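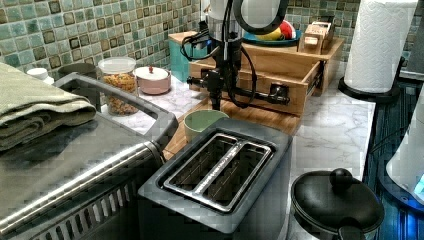
Clearance above a worktop toaster oven
Posted in September by Rasa Grīnberga

Bromholm worktop, 600 deep, tiled wall behind. I want a toaster oven, a two-slot toaster and a kitchen roll holder all living on one run. The oven manual asks for clearance at the sides, back and top but gives the top figure as "adequate". The run between the sink and the wall is 2,375 mm. The oven is 398 mm wide and 312 mm deep.

Two questions. How much air do people leave behind the oven, and does anyone keep things on the lid when it is off? At the moment a folded tea towel ends up on mine because there is nowhere else near the sink for it.

bundell_59
I leave 100 behind and 100 each side. Nothing on top, ever. The casing on mine reaches a temperature where you can't hold a finger to it, and a cotton towel left there went brown along one fold. Fit a rail.

Ieva Laur
Disagree on "ever". With the plug out and the casing cold, the lid is a shelf like any other. The rule in our kitchen is that the towel comes off before the plug goes in. Four years, no scorch marks.

bundell_59
A rule that depends on someone remembering it is going to fail on a morning when you are late. Rail costs less than the towel.

tilegrout
What are the tiles? If glazed ceramic they will take the heat from the back without trouble. The grout is the part that suffers. I had an oven 20 mm off the wall and the grout behind it went yellow and then crumbled in two places. Moved it to 80 mm, regrouted, no change since.

Rasa Grīnberga
Glazed ceramic, square, greens and blues. Grout is the ordinary cement type, put in by the previous owner. I will pull the oven forward. At 80 behind plus 312 that leaves 208 in front, enough to set down a tray.

m_kettering
Check where the cable goes as well. On mine it left the back low down and lay against the casing when the oven was pushed home. I put a clip on the wall.

On the toaster: keep it clear of anything overhead. The slots vent straight up. Under a wall cupboard it will lift the edging strip in a year or so. I pull mine to the front of the worktop to use it and push it back when it has cooled.

Ieva Laur
Same, and not next to the kitchen roll. A loose sheet hanging off the roll reaches further than you expect. Ours is at the opposite end from the oven, on a stand with a heavy base.

quietpantry
Nobody has mentioned the stuff that goes behind the oven. If you leave a gap, jars will migrate into it. Cereal in a glass jar next to a warm back panel goes stale faster, and a plastic lid can soften enough to stop sealing. Keep dry goods at the other end, or in a drawer.

I use a small drawer unit standing on the worktop, a Butkienė one, bare wood, for tea and packets. It takes 59 mm off the usable depth compared with the row of jars I had before, but nothing in it gets warm and nothing gets knocked over.

tilegrout
Drawer units on a worktop are a waste of depth. You can't stand anything in front of them without blocking the drawer. A shelf on the wall does the same job.

quietpantry
Not if you are renting and can't drill. I keep the front clear, and that is also where I butter the toast.

Rasa Grīnberga
I own the place but I am not drilling those tiles. I have no spares. So no wall shelf, and the rail will have to go on the end of the base unit. Zisunlow list one that fixes to a cupboard side with two screws. Has anyone used it?

m_kettering
Yes. The screws supplied are 16 mm, which on a 15 mm panel will come through. Use 12s. Otherwise fine. The bar is wide enough for one towel folded in half lengthways, or two if you don't mind them staying damp.

bundell_59
Seconded on the screws.

Ieva Laur
One more on the worktop itself. If yours is laminate, put a board under anything hot that comes out of the oven, and don't stand a pan straight from the hob on it. Lids are all right, pans are not. Mine has a ring in it from a casserole and no cleaner has shifted it.

Rasa Grīnberga
Noted. Order from the left is now oven, gap, drawer unit, toaster, board, kitchen roll. Rail ordered, with a packet of 12 mm screws. Still undecided about the lid when the oven is cold. I will see how long the towel stays on the rail.

tilegrout
Which side does your oven vent? If it is the right, make that gap bigger than you think.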